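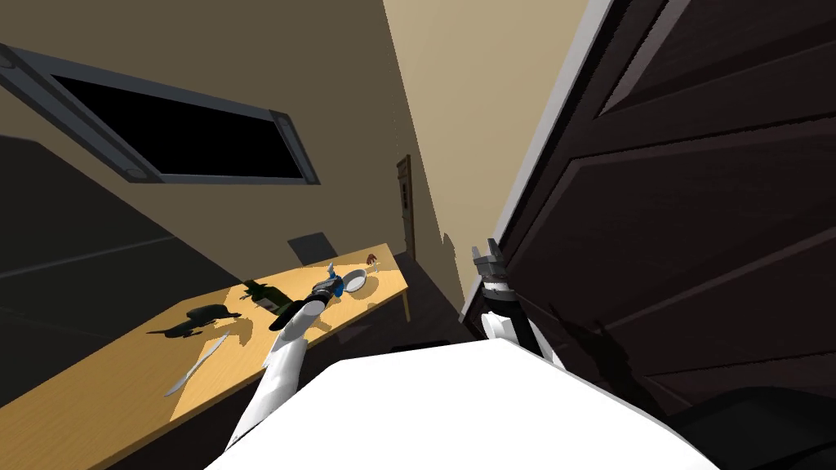

Prolska, upstairs room – April

Kettle's on, second batch of the table-clearing set is rendering, so I'll get this down before I forget which bits I changed and which bits I only meant to change.

Where we are: 614 usable runs in the simulated dining room as of this morning. Target for the first training go is 2000. That sounded daft a fortnight ago and now sounds merely tiring. Most of what's in the pile is plate and bottle work, with cutlery a long way behind, and I want that evened up before anyone starts the big training job on the Geteo machine.

Today's layout is the awkward one, with the bottle on its side, a knife near the front edge, the plate further along and a few odds and ends scattered about. I like it. The tidy layouts are lovely to drive and I suspect they teach the model very little, as everything stands upright and waits to be picked up. A bottle lying down makes you think about which way round the wrist has to go, and you can feel yourself dithering over it, and that dithering goes straight into the recording. Which brings me to the main moan.

Dithering. I watched back a stack of my own runs from last week and I hover. I bring the left gripper down to just over the table, stop, have a little think, shuffle sideways, and only then close. The model we trained on the small set does exactly the same thing, bless it, only worse. It gets above the object and hangs there as if it has forgotten what it came in for. So from now on I'm looking at the whole table first, deciding, and then pressing record. If I change my mind halfway through, the run gets binned. Please do the same if you're driving! It costs a few more restarts but they're quick.

The tilt. I've put the view tilt in at the strong setting for this batch, so the room goes by on a steep slant, table, walls, cabinet and all. It's only the picture that's turned, the physics underneath is level and things stay put. Driving with it is horrible for the first 15 minutes or so and then your brain gives in. I tried turning it off for the driver and adding it to the saved pictures afterwards, and that does work, and my stomach prefers it, but then the operator is seeing something different from what the model sees and I'd like a fair comparison of the two before we pick one. Runs driven with the tilt on are tagged "slant", the others "slant-after". Don't mix the folders, I've done it once already and it took me most of an afternoon to unpick.

Shadows. Joltgate's new lighting patch is in. The right arm now throws a proper soft-edged shadow across the front of the cabinet, a blurry gripper shape on the dark wood, and the left wrist puts one on the tabletop as well. Much better than the flat look we had before. My one worry is that the model starts using the table shadow to judge height, which is clever of it but no use at all on a cloudy day in a real kitchen. Want to vary the light direction from run to run. I've asked for a switch in the settings file and will do it by hand until it turns up.

The right arm. It spends nearly all of the pick runs parked, fingers open and pointing up, while the left does the work. Fine for single-object runs, but I looked at the joint plots and the parked pose differs every time depending on where I left it. The model could well read meaning into that. Two choices, either park it in one fixed pose or scatter it on purpose. I'm leaning towards scattering. Fixed feels neat, but then the first time somebody nudges the arm the whole thing is in new territory.

Naming. The object list that comes out of Mirani has two labels for what I'm fairly sure is the same small item, and the run descriptions have inherited both. If the written instruction says one thing and the object list says another, the language side is learning mush. I've fixed it for today's batch only. The old ones need a script, and I'll have a go tonight if the render finishes at a sensible hour.

Instructions in general want loosening up, mind you. Every single one starts "pick up the". I've been typing sillier ones, "can you shift that bottle for me", "get the knife away from the edge", "plate next please", and it makes the afternoon go faster as well.

2 crashes so far today, both on reset, both when the bottle had rolled off and was still moving as I pressed the button. Waiting for it to settle seems to avoid it. Not a fix, obviously, but I can live with it for now.

To do
Check the slant folder against the run log
Light direction, a handful of settings by hand
Knife runs, lots, handle first
Scatter the parked arm
Ask Joltgate about the reset crash and send them both logs
Buy milk for upstairs

15:40 – render finished, three runs came out with no wrist pictures at all. Rerunning those now.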